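4.2 Why walkers come back to the same path

The coast path at Clumley gave us our richest material. Over 14 days in November we spoke to people at the five gates between the Cuervo car park and the headland, and we kept a tally of everyone who came through. The total was 2,381, a wonderful figure for a stretch that hardly features in the printed guides. We had feared a dull month of rain and empty benches.

What struck us most was how few people were there for the first time. Many had walked the path since childhood and could name each field by its old tenant. Steiner (Engelbert Steiner, whose earlier survey of the Didergate valley set us on this road) found much the same inland, though his walkers spoke mainly of woods and ours spoke of light. 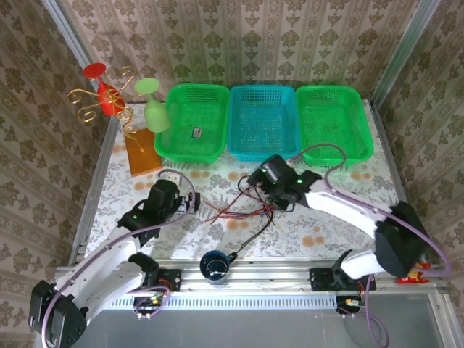

We asked 100 of the returning walkers to tell us, in their own words, what they would miss if the path were closed. The answers were a joy to read. Several people chose the view from the second stile; others chose a smell, or the sound of shingle below Plaswood Cove. One man wrote a full page on a gatepost — and we have kept every word of it in the appendix. Very few mentioned the café or the new signs.

Weather mattered less than we expected. On 11/25/23, the windiest day of the study, the gates were as busy as on the calm days before it, and people stayed talking to us for longer.

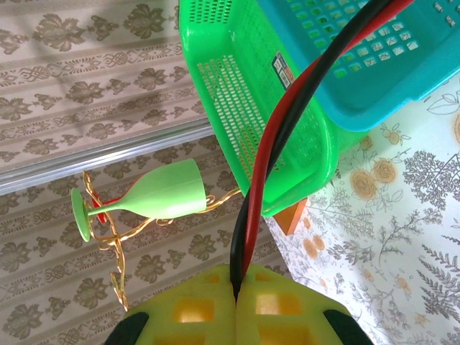 Figure 3. Red and black cables held between the two fingers of a yellow-green gripper.

Distance from home told us more. Walkers living within sight of the sea came often and briefly, usually at the same hour, while those from Didergate made a day of it and carried lunch. Both groups used the word "ours" freely when they talked about the path, and we return to that lovely habit in section 4.3.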